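Equipment plan for the suturing bench: what we ask for next year

5 Aug 2026

The Koten group has now sent its equipment request for the next budget year. We want to share the main points, so that the other groups can plan together with us.

The biggest part is instruments for the two arms. A needle driver has a limited number of uses, and in January we had to stop for 9 days while we waited for new ones. This year we ask for 19 instruments in one order. Liller offers a better price for this quantity, and we can pay in two parts.

Second is suture and needles. We planned 244 packs and it was not enough, so the new plan says 800. Please tell us before the order is closed if your group needs also the blue thread, as Flurum keeps only a small stock of it.

The service contract with Phetsri stays the same. We discussed a third arm, but the room has no good place for it, and the training hours are a bigger problem for us at the moment. This question we will open again in January.

Requests from other groups can be added to the shared sheet.

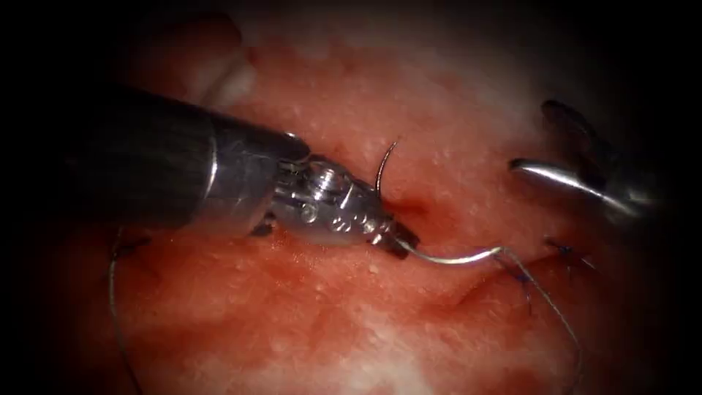
Suturing with two robot arms: the left gripper holds the curved needle, the right one is open.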